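15/03/2025, Saturday, bench 3

Coffee first, then the chores question again. Paredes wants a yes or no by the end of the month on whether the two-arm cell can do the kind of fiddly tidying people pay other people to do – sort the junk drawer, hang up the keys, put the snacks back on the rack. My short answer is still "some of it, slowly," and I know that isn't going to fit on a slide!

I'm leaving the bag-and-bottle stuff alone today (we have plenty of logs on that from August, see the Trudow folder) and staying on metal. Rings, chain, anything that dangles. Bags forgive you. You can grab a chip bag almost anywhere and it comes along for the ride, but a ring wants to be pinched in one particular spot, and then the other hand has to come in without knocking it. Two hands on one small thing is where I lose most of my evenings, and I say that as somebody who likes this job a lot.

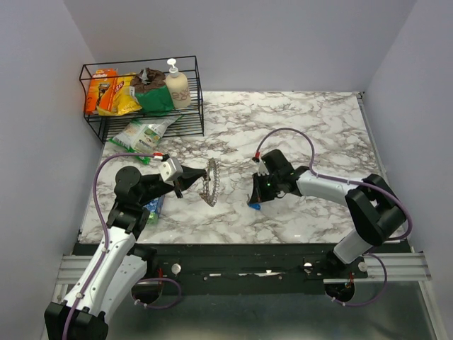
Etornam Zakaria thinks I'm grading too hard, and that a person with gloves on would fumble a handoff like this too, so the bar ought to be a gloved person and we should go borrow some gloves and time it. Fair, and kind of fun, so it's on the list. My worry is that people at home aren't wearing gloves, and they'll compare the thing to their own bare hands every single time.

Tally on the handoff so far, all sessions lumped together: 198 tries, 127 good. I call it good if the second gripper ends up holding the thing and nothing hits the table. I did NOT count regrasps as fails, which somebody at Londent will complain about, and they can have the raw sheet if they want it. I'd like to see 100 in a row without me hovering over the stop button before anyone says the word "kitchen" out loud.

Things to remember next time:

- wrist view is the one to trust for rings, the table view loses them against the marble veins
- finger pads are scuffed, order new ones (ask Kilville if they still have the softer kind)
- slow the last bit of the approach, it looks silly but try it
- keys swing. Wait for them to stop!!

That last one deserves more than a bullet. Keys on a ring behave like a little pendulum, and the planner treats them like a brick. So I want a pause in there, or better, a check that the blade has quit moving before the second hand commits.
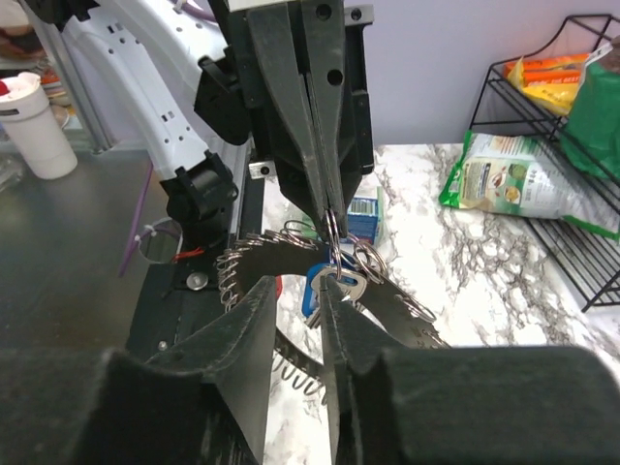 Wouldn't a hook on the wall solve the whole thing for the price of a sandwich, came the remark from the next bench, and yeah, for keys it would. I still want the skill, though, because the same pinch gets you necklaces and shower curtain rings and those awful little split washers on the shop floor.

Where I land tonight: shop-floor sorting, maybe, with a person close by. Household, no, not for anything that dangles. Monday I'll rerun with the pause at two lengths and keep everything else the same. Need to clear disk space before that, the drive is almost full again.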